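Home | Talks | Workshops | Contact

Speaker notes: Small Trays, Calm Drawers
Sanne Vanhove, Cirncombe library evenings, February

Welcome everybody, and let them settle first (the chairs are noisy!). Start with my bathroom drawer, the one where the toothpaste, the hand cream and every pen in the house had somehow moved in together. Tell them I spent years buying big boxes and losing things in the bottom of them. Then bring in the little trays, blue and yellow, tubes in one color and dark odds and ends in the other.
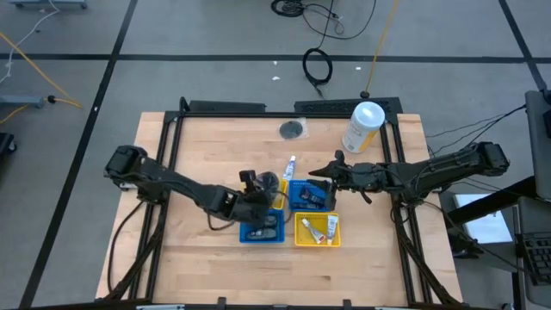

Do the trays have to match?
Any mix will do, as long as each kind of thing keeps its own color.

Pause for the drawer stories, there are always a few, and they're the best part of the evening. Then move up to baskets, for the tall things that tip over in a tray. I like slotted sides, so you can peek in without lifting everything out.
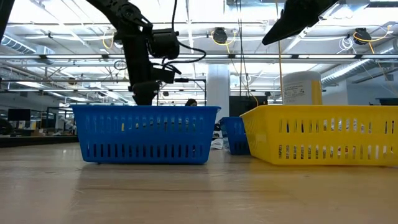

Give the baskets a week before you label anything, and let the family put things back where they naturally want to. Mine took 3 weeks, bless them. Hand out the sheets, then tea.

Comments

Maribel: Did the kitchen drawer on Sunday, so happy with it!
Tom P.: Could you do one on garages, please?

Filed under: Home & Tidying, Talks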